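The case against the weekend robot

Every few months someone at our shared workshop in Nelwood announces that a robot will soon be doing his dishes. I have paid my dues there long enough to have heard it from a lot of people, and I still wash my own dishes.

My complaint is with the arithmetic. A printed gripper finger is cheap, they say, and so it is, if you leave out the failed prints, the brass inserts that went in crooked and the 30 evenings spent getting two fingers to close at the same spot. Desmond Bellamy kept a log on his last build and reached 3406 attempted grasps before he stopped writing them down. He calls it a success at 80 percent. I would not keep a toaster that worked 80 percent of the time.

What bothers me more is how the goal shrinks. In June the talk was of folding laundry. By the fall it was stacking rings, which most toddlers manage without firmware. People clap for the rings, and I understand why, having seen the hours go in. But stacking is a long way from a sink full of greasy pans, and I'd like one builder to say so out loud on a Wednesday night before asking the rest of us to chip in for motors.

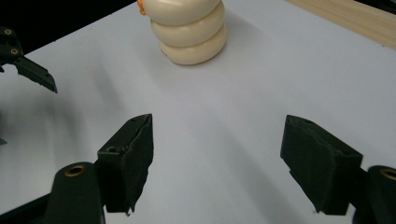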